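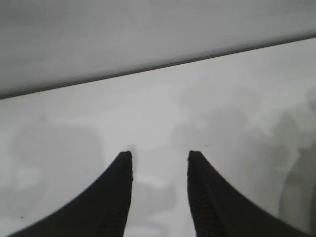 Drilen has published a new maintenance procedure for the two-finger grippers on its Jomine handling cells and is making it free to all customers from October. The procedure covers cleaning, finger alignment and the replacement of worn grip faces. It starts with the gripper open and nothing held, the wrist camera on, and the operator checking that the two black fingertips sit level with each other in the camera view. The fine ridges on the inner edges are then checked for wear and packed dirt.

The full check takes 12 minutes and needs one person, a soft brush and a 2 mm hex key. Drilen recommends it after every 400 hours of operation. Cells that handle oily or dusty parts should be checked twice as often.

"Most of the service calls we get on these cells come down to the fingers," said Vija Liepiņa, service manager at Drilen. "One has been knocked a little out of line, or the ridges have filled up and parts start to slip. A customer can fix both without waiting for us."

The procedure was tested at the Debnath packaging plant in Zollesau, where 20 cells were checked on this schedule. Technicians there asked for a clearer order of steps when refitting the finger screws, and that section was rewritten.

Replacement grip faces are sold in pairs under part number 37 and should always be changed together. After a change, the gripper must be opened and closed at low speed before the cell returns to normal work.

The procedure can be requested from the Drilen service desk. Customers with a service contract will receive a printed copy with their next parts order.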